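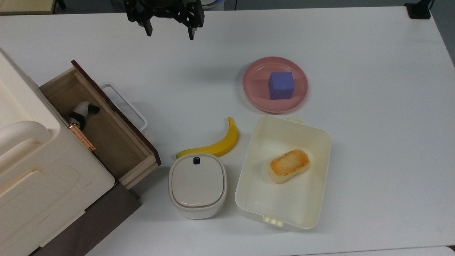
I have lived in English for many years and I still hesitate before colour words. The grammar I can look up, but for colours you need to have been a child in the language, I think. The cube on the pink plate, for example. I would say it is blue, then I would look again and say lila, which is my Hungarian word, and then I would have to choose between purple and violet and I would lose my courage. A thread on colours, for anyone who also has this trouble.

Pink first. In Hungarian it is rózsaszín, "rose colour". We have the rose inside the word all the time, so when I was small I believed that roses had to be pink and the red ones were a kind of mistake. English pink is also from a flower, I have read, but no English person I asked was thinking of a flower when they said it.

Orange is the one I like best. We say narancssárga, literally "orange-yellow", so for us it is officially a sort of yellow. I once described a jumper in English as "orange yellow" and received a mustard one. It was my own fault and I wore it for two winters.

Red. We have two words, piros and vörös, and an English speaker always asks me which is darker. Vörös is often darker, yes, but this does not help you very much. An apple is piros. Wine is vörös. A fox is vörös too, and so is a person's hair, and neither of them has the colour of the wine.

You cannot learn it from a chart. My neighbour's son is learning Hungarian from an app and he asked me for the rule. I talked for ten minutes and at the end he had written down "apple, wine, fox". I think he will do well.

Now the practical part. Last April I painted my kitchen. The paint shop, Zultari, gives you a folded card with 121 colours on it, and I took it home very happy, because I thought that here at last I would get a complete education.

There was no blue on the card. There was Harbour, Old Denim, Tuesday Rain, Plum Smoke and one which was called only Quiet. I wanted to ask the man in the shop for "a blue which goes a bit to the violet", and I practised this sentence on the bus.

He understood me at once, I must say. He said "like a periwinkle?" and I said yes. I did not know what is a periwinkle. I thought it was a small animal from the beach. When I got home I found that it is this also.

(A periwinkle is a sea snail and it is a flower and it is a colour. The colour comes from the flower. I looked for a long time at photographs of the snail before I understood that I was on the wrong page.)

Somebody is asking which one I bought in the end. Plum Smoke, made by Fivari. On the card it was grey with some violet in it. On the wall in the morning it is grey. At six in the evening with the lamp on it is a colour for which I have no word in either language, and my sister, who was on the phone with video, said it was brown.

My advice for paint, from this experience: buy the little pot first and put it on two walls, one near the window and one far from it. Leave it until Wednesday or whenever you have a grey day, and look at it again. I painted only one patch, beside the window, and I was in a hurry because I had borrowed the ladder.

Wool is worse than paint. I knit from a brand called Nikine, which has 27 shades in the thick yarn, and they gave up on names and use numbers. You would think this is a relief. But now I stand in the shop and say "I need another 100 grams of the fourteen", and the lady says "the greeny one?" and I look at it and it was never green to me before that moment.

Since then I cannot see it as anything but greeny. I have half a cardigan in it.

By the way I find these -y and -ish words the most useful thing in English. Greeny, bluish, reddish, pinky. My old teacher would take marks away for "pinky". But in ordinary life it is exactly the word, because most things are not properly pink, they are just leaning in that direction. We have the same in Hungarian, kékes, zöldes, and I felt at home when I discovered it.

A small list of colours I learned too late, in the order I was embarrassed by them: beige (I said it with a hard g), mauve (do not ask me to say it aloud), khaki, which I thought was always green, and teal, which I thought was only a duck.

For mauve I have now heard two pronunciations from two people in the same queue at Paquette, where they had mauve macaroons in the window. They were both English. They were perfectly polite about it but neither of them changed her mind. I pointed at the tray and said "one of those, please".

Someone wrote to me that Russian has separate everyday words for light blue and dark blue — yes, and I had that at school, goluboy and siniy. I was always choosing the wrong one for the sky. If you have another pair like this in your language please put it under this post, with what it is used for. I prefer fruits and animals to charts.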